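Damp diary, November

06.40. Hygrometer in the back bedroom at Preltside reads higher than the one in the hall, as it has every morning this week. Window shut overnight, trickle vent open, radiator off. I have moved the sensor away from the outside wall to see how much of the difference is the wall and how much is the room. Condensation on the lower third of the glass, none on the frame.

Þórey Bisgaard rang before work with the survey results. She puts the cause down to the blocked cavity on the north side, where mortar has dropped inside the wall and bridged it just above the damp course. I had assumed the gutter. The gutter has a bad joint as well, but the stain begins too low for that to be the main fault.
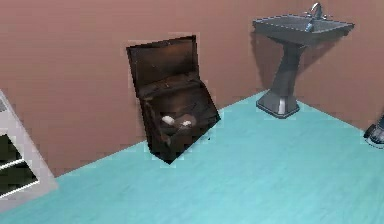
Reading time: 4 minutes

Her quote for opening the wall is 778, which covers taking out the bricks along the bottom, raking the cavity clean and putting the same bricks back in lime mortar. Bailly quoted 2,000 for injecting a chemical course along the whole elevation. I asked Bailly how the injection would deal with a bridged cavity and was told that it would form a barrier. It would form one in the brick. The mortar droppings would go on carrying water over the top of it. I have declined.

08.15. Took plaster samples with the 6 mm drill, slow speed, at three heights on the north wall. Discarded the first 10 mm of dust each time, bagged the rest and weighed the bags on the kitchen scale. They are now in the oven on its lowest setting with the door ajar. The scale resolves to one gram, so I took larger samples than the instructions suggest.

The pin meter is of little use on this wall. It gives a high reading wherever there is salt, and there is salt up to the height of the old dado. I went over the same patch twice in ten minutes and got two different numbers. I shall keep it for skirting and joists.

11.30. Dehumidifier (the Comska) emptied. Tank full again after 15 hours with the bedroom door closed. With the door open it takes longer to fill and the hall reading drops a little, so the bedroom is feeding the rest of the floor. Door to stay closed until the wall is done. Filter cleaned under the tap and put back dry.

Dagný Dalsgaard came by to look at the floor. She lifted two boards by the chimney breast and put a probe in the joist ends. Both sound. The airbrick below them was packed with soil from the flower bed, which has been built up over the years until it sits above the sill of the vent. I dug it back along the length of the wall after she left and cleared the slots with a bent coat hanger. A draught can be felt under the boards now.

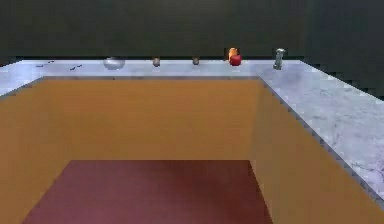 The next question is the paint. The outside has at least two coats of masonry paint over the original limewash, and Dagný thinks it is holding water in the brick. Stola sell a stripper that is meant to lift it without damaging the face. I have put a patch on behind the downpipe, covered it with polythene and taped the edges. It wants a full day at this temperature.

16.20. Samples out of the oven and reweighed. Low sample lost the most, middle sample less, top sample nothing the scale could show. That agrees with Þórey's diagnosis and with the position of the stain. I have written the weights inside the cover of this book.

Rain from 17.00, wind northerly. Checked the bad gutter joint with a torch. It drips on to the sill and not down the wall, so it can wait until the ladder is back.

To do tomorrow: confirm the start date with Þórey, buy lime, look at the patch, swap the two hygrometers to rule out a faulty one.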